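Zutwood Cordero Electrode Storage Cabinet

Item group: Welding consumables storage
Ships from: Taltetti warehouse
Availability: In stock

Overview

The Cordero is a heated steel cabinet for keeping stick welding electrodes dry between jobs. It is made by Zutwood for small and mid-size fabrication shops, farm repair shops, school welding programs and maintenance departments that go through rod steadily but don't need a full rod oven at every booth. It holds boxed and loose electrodes on four adjustable shelves and runs from an ordinary grounded wall outlet.

The cabinet is a storage unit. It holds a steady, low heat that keeps moisture out of rod that is already dry. It is not built to recondition low-hydrogen electrodes that have picked up moisture. Those need a baking oven that reaches a much higher temperature, and you should follow the rod maker's instructions for time and heat.

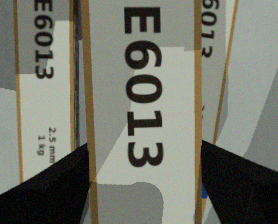 Shelf layout is the part of this cabinet customers ask about most. Each shelf has a raised front lip and a row of slots for the wire dividers, so boxes can stand side by side without falling over when one is pulled out. We suggest giving each classification its own bay. Boxes with a large E6013 running the length of the face are easy to pick out from across the shop if they are shelved with that face toward the door, and a new hire won't need to pull one to find out what it is. Cellulosic rod such as E6010 should be stored somewhere else. It needs some moisture in the coating to run properly and a heated cabinet will dry it out.

What the cabinet does

A low-watt heating element sits under a perforated floor plate. Warm air rises through the shelves and leaves through two small vents at the top. There is no fan, so there is nothing to clog with grinding dust. The thermostat is behind a hinged cover inside the door, which keeps it from being bumped by anyone walking past with a cart.

The door closes against a silicone gasket and latches at two points. When the door has been open for a few minutes the cabinet will take a while to come back up to temperature. This is normal. If your shop opens it all day long, consider keeping a small amount of working rod in a sealed canister at the bench and going to the cabinet once a shift.

Specifications

Body: powder-coated steel, welded seams
Width: 35 inches
Height: 66 inches
Shelves: 4, adjustable, with wire dividers
Heat control: bulb thermostat with indicator light
Power: 120 volt, grounded plug
Door: single, left or right hinge, padlock hasp
Feet: leveling, removable
Finish: gray
Assembly: shelves and feet only

Setting it up

Put the cabinet on a level floor, away from the wash bay and any outside door. Leave a hand's width behind it for air. Install the feet before you stand it up — they are hard to thread afterward with the weight on them. Run it empty overnight the first time. You may notice a slight smell from the finish, and it should clear by morning.

Load the lower shelves first. Keep cardboard off the floor plate itself and don't block the perforations. Plastic-wrapped boxes can go in as they are, but once the wrap is broken we recommend using that box before you start another. Write the month on the end of the box when you open it (September, for example, is all you need). Rod with chipped or cracked coating should be pulled and scrapped.

Dividers and bin labels

Eight wire dividers come with the cabinet. Extra dividers are sold in packs, and so is the Kostico label kit, which includes magnetic holders and blank cards sized for the shelf lip. The cards can be written on with a paint marker or run through an office printer.
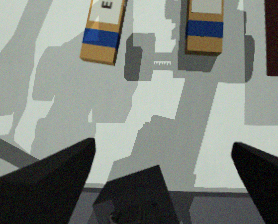 Reading time for the storage notes below: 3 min

Storage notes

Mild steel rods with rutile coatings, E6013 among them, are fairly forgiving. Many shops keep them on an open shelf and get by fine in dry months. Trouble starts in an unheated building, where overnight cooling leaves moisture on everything. Damp rod can spatter more, run with an unsteady arc and leave porosity in the weld. If a fresh box runs well on the same settings, the old rod was the problem and the machine can be left alone.

Low-hydrogen rod is less forgiving. For code work, follow your written procedure on exposure time and holding temperature. The Cordero can be used for general stock, but it has no recording thermometer and should not be relied on where temperature logs are required.

Ordering and freight

The cabinet ships upright on a pallet by truck. Tell us when you order if you need a lift gate. Check the door and corners before signing, and note any damage on the delivery receipt. Orders of more than 1000 dollars ship free to business addresses within our regular delivery area. Dealers and school districts with open accounts over 3000 dollars can ask for net terms.

The heating element, thermostat and door gasket are stocked as replacement parts. Have the serial number ready — it is on a plate inside the door, below the thermostat cover.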